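Closing the pool for the winter
2024-09-22

We shut the pool down late last year and paid for it in the spring, with green water and a stained liner. This year I started early. The water was down in the low sixties by the middle of the month and the maple next door had begun dropping leaves, so I set a weekend and stuck to it.

The first job was the water itself. I tested for pH and alkalinity on Friday's trip home from work and both were a little low. I added soda ash, ran the pump overnight and tested again. I like to get the balance right a few days before the cover goes on, and I write the readings in the same notebook every year so I can look back.

Then I brushed the walls and vacuumed to waste. We lost a couple of inches of water doing that, but it had to come down below the skimmer anyway.
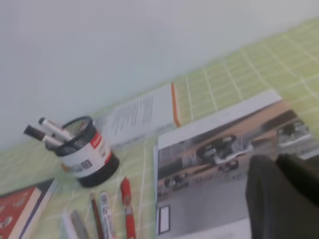 The lines took the most time. I borrowed a blower from Chaminda Sarkar, two streets over, and cleared the skimmer line first and then the 2 returns. Once the bubbles were steady I pushed the plugs in. The old rubber ones had cracked, so I bought new ones at Dostero, along with a gallon of pool antifreeze. The whole bill was $30.

The pump is a Pellska and it has two drain plugs on the bottom. I missed one of them the first year we owned the house. Both are now in the strainer basket, where I'll find them when I open up. The filter cartridge got hosed off and is drying in the garage.

I still have to decide about the cover. Ours has been patched twice and the straps on the deep end are fraying. A new Arneck safety cover in our size is $761 before shipping. Kumsa sells a cheaper solid one, but I don't want to pump rainwater off it all winter. I'll probably use the old cover until October and see if the price drops.

The ladder and the handrail come out next weekend.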